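Three evenings of chasing a width bug

So I finally sat down with the gripper-width estimator I've been putting off since June, and of course it ate three evenings instead of one. I'm writing it all down while I still remember which branch did what (there are five of them, sorry, future me).

Quick refresher if you haven't been following along. Alva is my little pipeline that takes wrist-view video and turns it into trajectories a policy can train on. Dillora is the part that looks at each image and says how far apart the fingers are. It's a tiny network, it takes a 512 by 512 crop, and it runs fast enough on my old desktop that I can play a recording back and watch the number wiggle in the corner. I love watching the number wiggle!

The trouble was that the number wiggled way too much when the gripper was wide open. Closed was fine, halfway was fine, and then at full open it would jump by a big chunk and come back, like it had hiccuped. The filter downstream smoothed it into a fake little closing motion, and the policy happily learned to twitch before every grasp. Ugh.

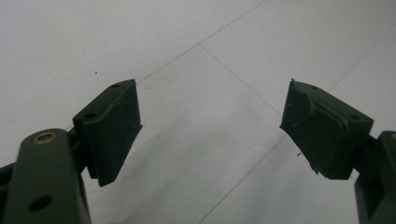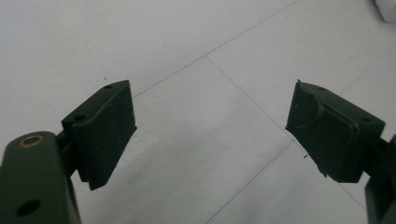 My first guess was timestamps, because my first guess is always timestamps. I spent a whole evening on that and found one off-by-one in the loader, which was real but had nothing to do with it. Then I started drawing the edges Dillora's early layers were reacting to, and there it was: with the fingers open, a lot of what sits between the pads is pale floor with thin lines running across it at a slant, and some of those lines end up right beside a pad. A straight dark line next to a straight dark pad edge is a pretty good decoy if you're a small network that has mostly seen closed grippers.

And it really had mostly seen closed grippers. I counted through the training set, and out of 3000 labeled images only 70 were fully open. I'd sampled them by "interesting moments," and apparently past me found open fingers very boring.

The fix came in two parts. I resampled so the open end gets its fair share, and I added an augmentation that paints random thin lines behind the fingers using the mask from the Wikwood segmenter. (That tool is lovely, but please read the install notes twice, it wants an older compiler.) I also tried feeding in the previous width as an extra input. It looked great on the plots and then drifted like crazy on long recordings, so that branch is parked.

The hiccup is gone on every recording I've replayed so far. There's still a small bias at full open, about a millimeter, and I think that one lives in the lens calibration. I'll rerun the Gretisbridge recordings through the new weights tonight and push the branch once I've cleaned up the config names.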